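# Kitchen worktops and small storage

These pages go with the spring refit of the shared kitchen at Murkisthorpe. The cupboards were emptied in April and everything that came out was sorted on the worktop before it went back. Dry goods are now on the left, jars and tubs in the middle, and the clips and ties have their own drawer by the window.

Glenys Katene chose the stone. She looked at 13 samples and wanted a dark one with some movement in it, as the old pale surface showed every tea ring. 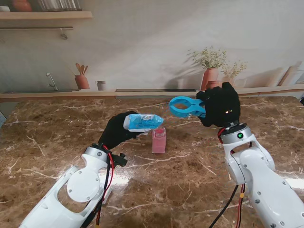

Kitchens and Stores Team, Murkisthorpe

Brown marble with white and cream veins. On it, a small pink jar with a pale lid, a blue packet held just over it, and a bright blue clip held up above it. The polish gives a fair bit of glare.

The clips live in the second drawer down. Please use one on any packet once it has been opened, and put it back in the drawer when the packet is finished. Quang Vi bought a bag of 58 and we would like to keep most of them.

Small jars go at the front of the middle shelf with the lids on. Larger ones go behind. If a jar has no label, write one; the pen and the roll of tape are on a hook inside the door.

Marble marks easily. Wipe up lemon juice, vinegar and wine straight away and use a board for cutting. Tài Trương has the sealer and will do the surface again in the autumn.

Shelf plans are kept in the Dulness folder. Corrections to Ya-wen Wan by Friday.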